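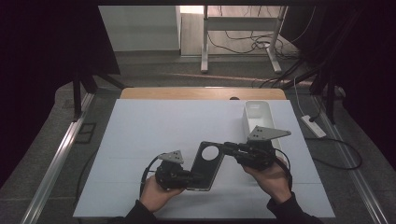
Unit 4 is the work surface. Before any checking, before labels, before the log – the table. Most of the mistakes in the practice intake came from tables that were too full, and I include my own demo in that. What you want is one item out at a time and clear space next to it. The dark phone-size device over the white table is easy to pick out, the left half of the top is empty, and the long white bin sits lengthwise way over on the right. Copy that layout for the practical. If you're left-handed flip it, fine with me, but tell your partner so they don't reach across you.

Last updated: December

WHY A PLAIN TOP
Dark things on a dark top get lost. Small dark things especially – SIM trays, port plugs, the little screws. White or pale gray is best. Patterned contact paper is bad, wood grain is so-so. If your table at home is dark, tape down a sheet of white poster board, all four edges, so it doesn't slide.

Wipe it first. Damp cloth, then dry cloth. Grit scratches glass and then you've added a scratch that wasn't on the intake sheet, and you can't prove when it happened.

Shadows: soft is OK, hard edges are not. A single bright lamp from one side gives a sharp shadow and you will read it as a crack. Several of you did. We set the bench lights in the lab at 700 lux, use that as your target if you have a meter, if not just open the blinds and turn off the desk lamp.

THE BIN
Long and narrow, open top. We use the Sudley ones from the supply closet but any shape that holds phones on edge in a single row will do. Rounded corners are easier to wipe out, square corners collect lint.

- open top, no lid. You need to see what's in it.
- lengthwise along the side of the table, never in the middle
- one row, no stacking. Screens face the same way.
- bin is for FINISHED items only in this unit. Unchecked stuff stays in the incoming crate on the cart.
- nothing else goes in there. No cables, no cloths, no your own phone (yes this happened)

If the bin creeps toward you during the session, push it back. It creeps because people shorten the reach when they get tired. Then an elbow gets it.

Question from the morning group was whether to use two bins, pass and fail. Not yet. Unit 6. For now everything goes in one and the label carries the result.

PICKING UP AND TURNING
Hold by the edges, one hand each side. Low over the table, a couple of inches, so that a drop is a small drop. Tilt it slowly and let the light slide over the glass. Scratches show at an angle and vanish flat on, so don't look straight down and call it clean.

Order for the look-over. Same every time:
1. front glass, tilt toward you, then to one side
2. long edges
3. ends – ports, speaker holes
4. back, camera area
5. back to front, set it down

Don't wave it around in the air while you talk to your partner. Put it down, then talk.

Don't flick it over with one hand either. I know it's faster.

If the back is swollen or the screen is lifting at an edge, stop. Don't press it flat. Don't put it in the bin. Carry it to the metal tray by the door and come get me or Maysoun Darwish. She runs the afternoon lab and has the key to the battery cabinet. This one isn't a judgement call, you don't need to be sure, just bring it over.

LABELS
Cirley removable labels, the small roll. One per item, on the back, lower third, square to the edge. Never across a camera or over a seam. Write before you stick, the pen skips on glass.

What goes on the label:
item number / your initials / grade letter
That's all. Longer notes go on the sheet. Last group wrote whole sentences on them and I couldn't read one.

Number comes off the sheet, in order, don't skip ahead becuase your partner has the next one. Wait for it.

PACING
5 minutes per item for this unit. It will feel slow. Grade accuracy drops off fast when people rush the second half of the crate, we'll look at your own numbers next session so keep the sheets. Take your hands off and look across the room between items, just a few seconds. Stretch fingers.

Case for reading: the Hudance drop-off drive. 2140 devices came in over one season, two tables, no fixed layout. Read the section on lost items and the floor plan after it. Notice where the mix-ups were – nearly all at the handoff from table to bin, hardly any during the checking itself. Bring one change you'd make to the floor plan. A sketch is fine, doesn't have to be pretty. Yalçınkaya chapter on bench habits is optional but short, and the part about where to keep the pen is better than mine.

PRACTICAL
Pairs. One checks, one writes, swap halfway through the crate. 5 items each.

Set up:
- table wiped, nothing on it
- bin far side, lengthwise, empty to start
- sheet and pen on the clipboard, clipboard on the cart and NOT on the table
- label roll with the writer
- sleeves pushed up or snug at the wrist. Loose cuffs drag stuff.
- rings and bracelets off, put them in your bag not the bin

Then first item out. Look-over in order, call the grade out loud, writer repeats it, label, bin. Next one. If you disagree on a grade write both letters with a slash and keep moving, we sort those at the end as a group.

Drinks stay on the windowsill. All drinks, lids or no lids.

At the end count the bin against the sheet, both people, seperately. Numbers don't match = recount before you tell me. Then wipe the table again and leave the bin where it was, the next group starts right after you and they don't have time to hunt for it.

TO HAND IN
Sheet with both sets of initials. Floor plan sketch. Any label you had to peel and redo, stick it on the back of the sheet with a word about why.

Next unit is cleaning, bring a lint-free cloth if you have one. I have some spares but they're getting kind of gray.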